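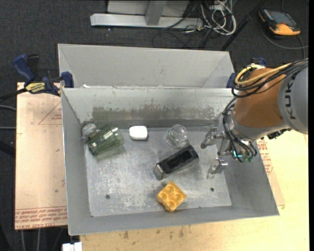 A KUKA arm with a two-finger gripper over a bin of mixed household items.

Tandier picking kit

Entry by Oskari Vuorinen. Last revised July.

The Tandier is a bin-picking kit sold by Nulus, a small automation supplier. It is meant for labs, training schools and small packing shops that already own a robot arm and want it to take loose, unsorted items out of a container. The arm is not part of the kit. Buyers get the software, a fixed overhead camera, a mounting plate, cables and a set of test objects. Gripper optional.

Background

The kit grew out of an older Nulus product called Pisinier, which only handled flat cartons on a belt. Pisinier was dropped after two versions. Part of its code lives on in the Tandier, mainly the calibration routine, and long-time users will recognise the menus. Ritva Kemppainen led the rewrite and still signs the release notes.

First units went to teaching labs. A packing shop edition followed with the same software and a longer support contract.

How it works

The camera looks down at the bin. The software splits the view into separate items, gives each one a list of possible grasps and sends the best one to the arm controller. If a grasp fails, the item goes to the bottom of the list and the next one is tried. No model of the object is needed beforehand. Training data shipped with the current version covers 656 everyday items - glassware, boxes, soap bars, toy blocks, tools, packaging.

Clear glass is the known hard case. Reflections confuse the depth estimate, and a jar on its side has a habit of being read as two objects. The manual suggests soft, even light and a dull bin floor. Shiny floors work, but expect more retries. Holes in the floor should be masked in the setup screen, otherwise they can be taken for small dark items.

Setup

Calibration takes 15 minutes once the arm is wired. Bins have to be clamped. The manual is firm on this and for good reason: a bin that shifts a finger's width after calibration will spoil every pick that comes after it, and the software gives no warning. Ordinary bar clamps do fine. Cables at the wrist need enough slack for a full turn of the last joint.

Any bin with sloping sides is accepted. Steep walls limit how far the gripper can tilt, so items lying in corners are often left for last or skipped. There is a "corner push" setting that nudges them toward the middle first. Slow but usefull.

Performance

Nulus quotes no general success rate. The most cited outside test is by the Saarinen workshop, a training school that ran the kit for one term. Its report lists 1,133 pick attempts on mixed bins. Boxes and blocks gave little trouble. Drinking glasses and jars made up most of the misses, followed by thin flat things against a wall. The report also complained about the log files, which are large and badly named. Fixed in part since then.

Speed is modest. The planner stops to look again after every pick, and this cannot be turned off in the teaching edition. The packing edition has a two-pick mode - the arm takes a second item from the same view if it lies well clear of the first.

Price and support

Base kit is 3,000 euros, without gripper. Support is by email and is included for the first year. Spare mounting plates are sold singly. The test objects aren't, oddly, so a broken glass has to be replaced from a kitchen shop. Any plain one will do.

Reception

Teachers tend to like it. The setup screens are in plain words, and a student can get from a blank project to a first pick in one afternoon. Packing shops are cooler about it, mostly over speed and the lack of a conveyor option, wich Pisinier had. Kemppainen has said in the release notes that belt support is planned. No date given.

See also: bin picking; two-finger grippers; hand-eye calibration; Pisinier

Reader comments

mjt_floor: The bit about masking holes should be in bold. Lost a morning to that. Arm kept going for a drain hole.

Elbow_Grease: Does corner push work on soft items? We tried it with bagged bread and no luck.

O. Vuorinen: Not well. Rigid things only, will add a line to the entry.

pallet22: We still run Pisinier on two belts. No plans to switch until they bring the conveyor back.

Contact the editors | Copyright the contributors | Back to top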